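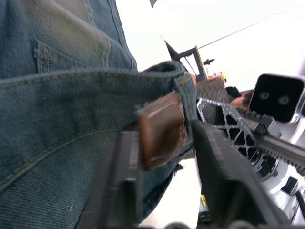 Chapter 10
Festivals and Public Life

Learning goals
After reading this chapter, you should be able to explain how a private custom becomes a public event, describe the part local government plays in that change, and discuss who gains and who loses by it.

Every August the town of Rarnimby closes its main street for the Lantern Walk. The custom was brought by families from the Jindlow valley, who used to carry lights from house to house on the last night of harvest. For many years it passed almost unseen by their neighbors. Today it draws 2,000 people, has a printed program, and ends with a speech by the mayor. 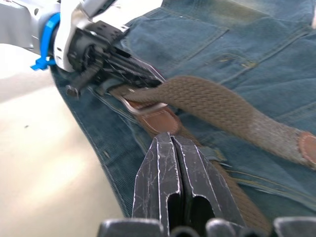 Customs of this kind are carried by ordinary things as much as by words. Food, songs, and clothing often last longer in a family than the language does, and they change more quietly. A guest at an early Lantern Walk could tell the valley families by their dress. Their children came in whatever they wore to school, down to a braided belt in olive or khaki, and felt no less a part of the evening. Hélène Wong, who studied the walk over 10 summers, calls this "belonging without costume." Her phrase will be used throughout the chapter.
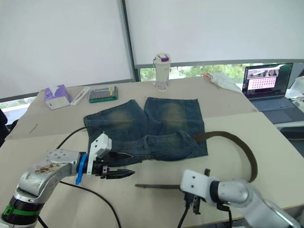
Public support brings rules as well as money. In Rarnimby, the town asked for a fixed route, a fixed closing time, and electric lights in place of candles. Older residents objected to the last of these — some stayed home for several years. Hamisi Masanja takes a different view and argues that a custom open to strangers must accept some of the habits of strangers. Section 10.1 sets out both positions. Section 10.2 compares the Lantern Walk with the spring fair at Cifuentes, where the town council has no formal role.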